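Paid testers wanted: put the Mikkelsen tabletop kit through its paces and complain about it properly

Stalton sells a small robot arm kit called the Mikkelsen. It comes in one box, bolts to a sturdy table and is meant for schools, small labs and people with a spare room and an understanding household. We have read our own brochure many times and find it very persuasive. We would now like to hear from people who didn't write it.

The work is less glamorous than the word "robotics" suggests. You will set up the kit from the printed guide, run the bread-and-basket exercise, and write down what happens. Then you will do it again. The full set runs to 1,000 attempts per tester, spread over 8 weeks, and we want the dull ones logged with the same care as the exciting ones.

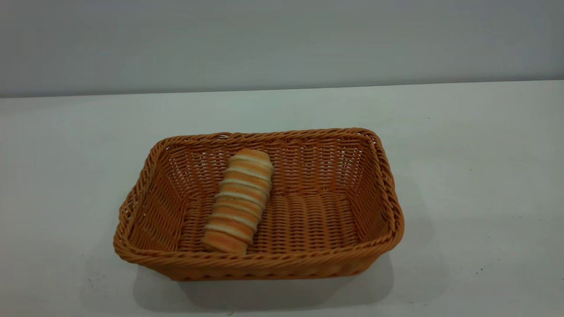 Breddale, February

We have 4 places open. Each tester gets a bench at our Breddale workshop, a kit, a login for the logging sheet and a key to the cupboard with the good coffee. The fee is $2,522 for the full period, paid in two halves. The first half arrives after the setup report, which should tell us where the guide lost you. Page four of the last edition lost everyone.

You don't need an engineering degree. You do need to be able to follow written steps, lift the box, and stay civil toward a machine that has just missed the same roll again. Some experience with a competing kit is welcome — if you have used the Godetti, we would love to know what it does better, and we promise to take it like adults.
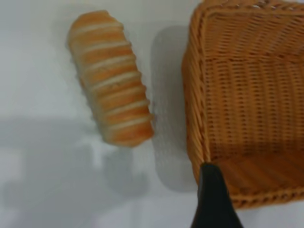
Bench hours are flexible between 8 in the morning and early evening. Plan on three sessions a week. Most testers get through a session in an afternoon, including the part where you stare at the screws. A gripper finger that works its way out of line is a finding, so write it up before you fix it. Please don't improve the exercise by moving the basket closer. We check.

Staff of Stalton and their immediate families can't apply. Neither can anyone who sells the Mikkelsen, for reasons the sales team took rather personally.

To apply, send half a page on something you once bought that came with bad instructions, and what you would have changed. No résumé needed at this stage. Applications go to Gerrit Geerts at the Breddale workshop and close at the end of the month. He reads all of them and replies to all of them, though the replies are short.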